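Rolling, Folding and Putting Away: towels in small homes
Speaker notes, Rhys Tipoki
Garkness Home Skills Day, May 12, 2018

Before starting: check the microphone, find the water, put the spare towels on the chair and not on the floor like last time. Slides are on the stick in my coat pocket. The front row usually wants to feel the baskets, so let them, but after the rolling part.

Opening

Good morning, thank you for coming, and thank you to everyone at the Lowther rooms who let us in early to shift the chairs. Say something about the car park. I know that a talk on towels doesn't sound like much, and when my sister heard what I was doing with my morning she laughed for rather a long time, but she has rung me twice since then to ask how to stop her airing cupboard falling on her, so there we are.

Tell the story of the flat in Bindeck. One cupboard, three shelves, and every towel I owned folded into a big soft square. I'd pull out the bottom one and the whole lot would come down on my head, and I'd shove it all back and shut the door quickly. I lived like that for years! Pause here, people generally nod.

So what changed was a wet week in April, when I had nothing better to do, and I took everything out and started rolling.

The roll

Do this one live. Use the thick bath towel first as it's the most forgiving. Lay it flat, long side towards you, smooth it with the side of your hand. Fold in thirds lengthways. Turn it. Roll from the short end, and keep your thumbs underneath, pulling back a tiny bit each time you go round. If it comes out like a trumpet, one thumb was working harder than the other (mine is always the left).
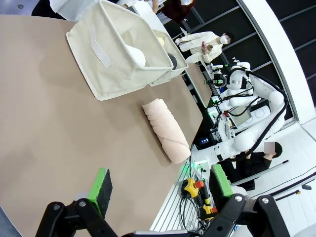

Tight is the word I want them to take home. A good tight roll will lie on a table by itself and keep its shape while you get on with the next one. A slack roll opens up the moment you let go, and then you've got a sort of pudding. If somebody asks about spoiling the pile, I've never found that it does any harm, but do give them a good shake when they come out.

Let two or three people have a go. Don't rush this bit. The gentleman who came last year took ages over his and it was far and away the best one on the table.

Hand towels: fold in half first, then roll. Flannels: I don't roll them at all, I fold them into quarters and stand them up. Someone will disagree and that's fine, let them say so.

The baskets

Now the fabric baskets. I like soft sides for towels. They give a bit when you squeeze in one more, they don't scratch the shelf, and you can squash them into an awkward corner. The Illo leaflet goes round at this point, there should be enough for one between two. Say clearly that I'm not selling anything. An old canvas shopping bag with the top turned down will do very nicely.

Two baskets side by side work better for me than one big one. With one big one you end up digging, and digging is how rolls come undone. Mine go like this at home: everyday towels in the left one, guest towels and the beach one in the right. Decide which is which before you start filling, and then, this is the part people skip, tell the rest of the household. Point at it if you have to.
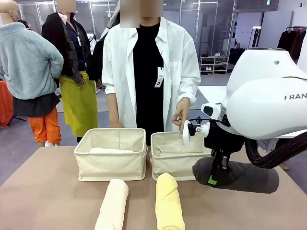
Two canvas baskets side by side, with rolled towels waiting in front.

Ask the room: who has a basket at home that was meant for one thing and is now full of batteries? Hands up. I'll put mine up too.

Colours. I used to be very strict and keep all the pale ones together, and I've gone soft on that. What matters more is that you can see the end of the roll from above, so you know what you're picking up without pulling it out. Stand them on end if the basket is deep enough, lay them down if it's shallow. Mention saggy baskets, as I always get asked. A piece of stiff card in the bottom helps, cut a little smaller than the base so that the corners don't poke through.

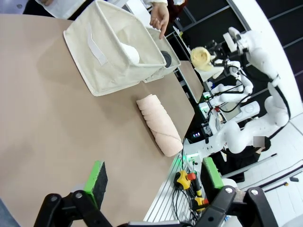
Saggy sides are less of a worry than a saggy bottom, and once there are four or five rolls in there the sides will hold themselves up anyway. If yours are very floppy, fold the top edge over once to make a cuff. My aunt runs a line of stitching round hers, but that's more than I can be bothered with.

If time is short, skip the next part and go to questions.

Fitted sheets

Only if they ask. They will ask. Do it slowly, corners into corners, and if it goes wrong just carry on cheerfully and roll it up, it looks much the same once it's in the basket.

Finish

Remind them about the tea next door and the sign-up list for the drawers session. Collect the leaflets if they don't want to keep them. Count my own towels back into the bag before leaving, I went home one short last time.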